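Frequently asked questions - Moya Guest Rooms, Tistmont

Last changed on Sat 14 December

Where are the rooms located?
The rooms are in the old part of Tistmont, on the street which goes up from the market hall to the upper church. From the train station you walk 15 minutes, and the last part is steep. If you have heavy luggage, please take the bus number 5 and get off at the stop Bringate. The entrance is the green door beside the bakery.

At what time can I check in?
Check-in is from three in the afternoon until nine in the evening. If you arrive later, please write to us before noon on the same day and we will send you the code for the key box. The code works for one night only.

Can I leave my luggage before check-in or after check-out?
Yes, there is a locked closet on the ground floor. It is free of charge on the day of arrival and on the day of departure. For bicycles we have space in the courtyard under the roof, but please bring your own lock.

What is included in the price?
The price includes bed sheets, two towels for each person, heating and internet. Breakfast is not included. The bakery opens at half past six, also on Sundays, and our guests get coffee there at a smaller price when they show the room key.

Is there a city tax?
Yes. The town of Tistmont asks for a tax for each adult and each night. Children do not pay it. We collect it at check-in, and it is possible to pay by card.

Can I choose my room?
You can tell us your wish in the booking form and we try to follow it. The rooms to the courtyard are more quiet. The rooms to the street have more light, but you will hear the church bells from seven in the morning.

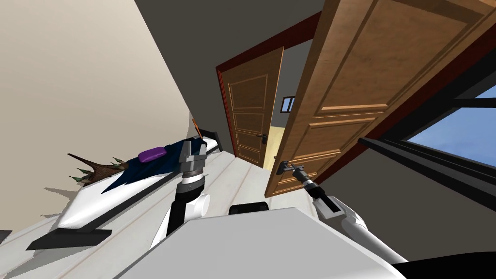 If you need a room without stairs, please call us before you book. We have only one such room, and in the summer it is often reserved many weeks before.

Do you accept pets?
Small dogs are welcome, one in each room. We ask that the dog does not stay alone in the room during the day. Cats we unfortunately cannot accept, as we had guests with strong allergies.

Is there parking?
We do not have own parking. The nearest garage is Clollness, behind the post office. It has 704 places and is almost never full, except in the week of the wine festival in September. On our street you can stop for ten minutes to unload - the police do check this.

Can I cook in the house?
There is a shared kitchen on the second floor, with two stoves, a refrigerator and a dishwasher. Please write your name and your day of departure on your food. What stays without a name, we throw away on Monday morning.

How do I get to the lookout?
The path starts at the upper church and is marked with yellow signs. The lookout is at 1063 meters and you need some 5 hours for going up and coming back. In winter please ask us first, the upper part can be closed.

What happens if I have to cancel?
Until seven days before arrival you can cancel without cost. After this we charge the first night. If you only want to change the dates, write to us - mostly we find a solution.

Do you have gift vouchers?
Yes, for one night or for two nights. We send them by mail or as a file for printing. They are valid for three years from the day of purchase.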